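Leandro Painemal wants to sell you a cup of coffee that is good for the planet, and he would like you to stop rolling your eyes before he has finished the sentence. I told him I'd try.

Painemal runs Riquelme, a coffee bar in Gandside with 2 counters and a line out the door most mornings. Since March he has been buying his takeout cups from a supplier called Plirkley, which says they break down in compost. They cost him more than the old ones. He put the price of a coffee up to cover it and hung a sign by the register saying why.

"People like the sign," he said. "They take pictures of it."

I asked where the cups go when people are done with them. He pointed through the window at the trash can on the corner, which belongs to the city and gets emptied with everything else.

"Okay, yes," he said. "Some of them go there."

Some? He thought about it. Riquelme hands out 400 cups on a good day, and he has a compost bin by the door that fills up slowly. Most customers are halfway to the bus by the time they finish.
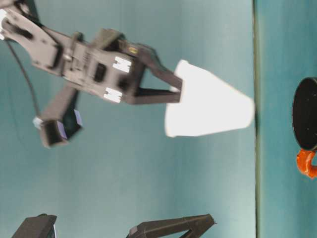 The trouble with the word "compostable" is that it tells you what could happen under the right conditions and leaves out who is supposed to provide them. Gandside has no food waste pickup. The bin by the door is collected by a small hauler, Indov, and Painemal pays for that himself. I asked if he had ever seen where the load ends up.

"I've seen the invoice," he said.

He got a little annoyed with me after that, and I can't blame him. "You want me to do nothing? I sell coffee. I can't build the city a compost plant."

Fair enough. But he could push the mugs harder. There are shelves of them behind the counter, and while we talked I watched one person get one. The staff don't ask. Painemal says asking slows down the line, and washing takes a person he doesn't have before ten.

What about a discount for bringing your own?

"We tried it for 2 weeks. The same four people came in with the same four cups."

He may bring it back in the spring. The sign, he told me, is staying up either way. I had my coffee in a mug, but only after I asked for it.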